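Predell Furniture to Reopen Osell Showroom in May

OSELL – Predell Furniture will reopen its Osell showroom in May after a four-month renovation, the company said. The store will carry a wider range of tables, chairs and shelving, along with a repair counter for customers who want to keep the furniture they already own.

The repair counter will be run by Leonie Goodwin, who has worked for Predell for 11 years. It will handle loose joints, scratched tops and worn finishes. Customers can bring in pieces from any maker, and estimates are free.

"People kept asking us to fix the table they grew up with," said Macarena Cisternas, general manager of Predell. "We used to send them elsewhere. Now we can do that work in Osell."

The showroom will display 70 pieces at a time. Most tables will be offered in light and dark finishes, with delivery available within 60 miles of the store. The renovation was carried out by Stamatopoulos, a local contractor.

Doors will open at 10 a.m. on the first day. Predell also has a store in Venov, which will keep its current hours.

Media contact: Iraklis Tzavaras, Predell Furniture, Osell

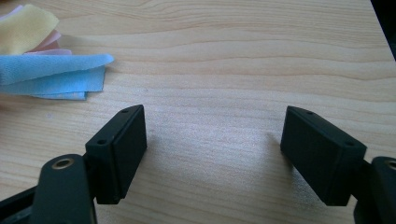 A light-colored wooden tabletop.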